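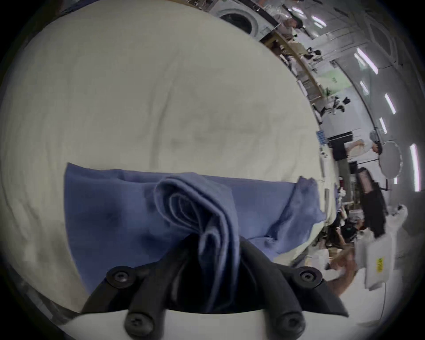
Muthu Chettiar

Progress report to the Khasawneh fund: bedding and garment handling, period from August to 30 Nov 2023

1. Scope of this report

The grant covers the setting up of a bed-based sorting and folding line for mixed household textiles, the writing of a handling procedure, and the choice of a folding method for small flat items. The work is carried out under the project name Riltum. Spending is reported separately by the Womeck office.

2. Working surface

Folding was first planned on tables. The tables in the room proved too narrow for sheets, and sheets had to be refolded when an end dropped over the side. The work was moved to mattresses in August. A covered mattress takes a full cloth laid flat and can be reached from more than one side.

Two drawbacks are recorded. The cover creases under load, and a crease in the cover passes into a thin cloth laid over it. The surface also gives when pressed, so a fold made near the edge tends to slide outwards. The procedure now asks that the cover be pulled tight before each batch and that small items be folded away from the edge.

3. Folding method for small flat items

Two methods were compared on cotton items. In the first, the cloth is laid flat, the near corners are lifted and carried to the far corners, and the fold is pressed down by hand. In the second, the cloth is picked up by a pinch at its centre, shaken out and laid down again before folding.

The centre pinch is quick for separating one item from a heap. It leaves a bunched ridge in the middle of the cloth and at least one ruffled end, both of which have to be smoothed out before the first fold. It has been kept for sorting only. The corner method is adopted for folding.

The trial batch held 50 items. Of these, 41 were accepted at first inspection. The remainder had edges out of line by more than 20 mm and were returned for refolding. Most of the returned items were garments with sleeves, for which the corner method needs an added step. A draft of that step is with Tidik for comment.

4. Layout of the room

The mattresses stand in one large open room with ceiling lighting throughout. The light is adequate for checking edges on plain cloth. It is less good for white on white, where shallow creases are hard to see, and a blue cloth on a pale cover remains the preferred pairing for training new staff.

Small articles have been building up on the bed surfaces during work. Phones, cables and papers take up folding space and leave marks in the cover when a cloth is drawn over them. A shelf position for such articles is to be agreed before the next period, and the second mattress is to be reserved for garments waiting to be sorted. 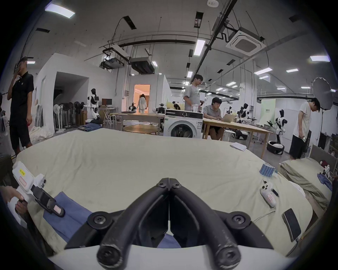
5. Work planned for the next period

Complete the sleeve step and repeat the trial with garments only.

Fix the order of work from heap to finished stack, and issue the procedure as a single sheet.

Test a firmer underlay beneath one mattress cover. The cost is 2560, within the existing equipment line, and no change to the grant is requested.

Agree with Womeck the form in which refolding time is to be logged. The present log gives the number of items returned but not the minutes spent on them.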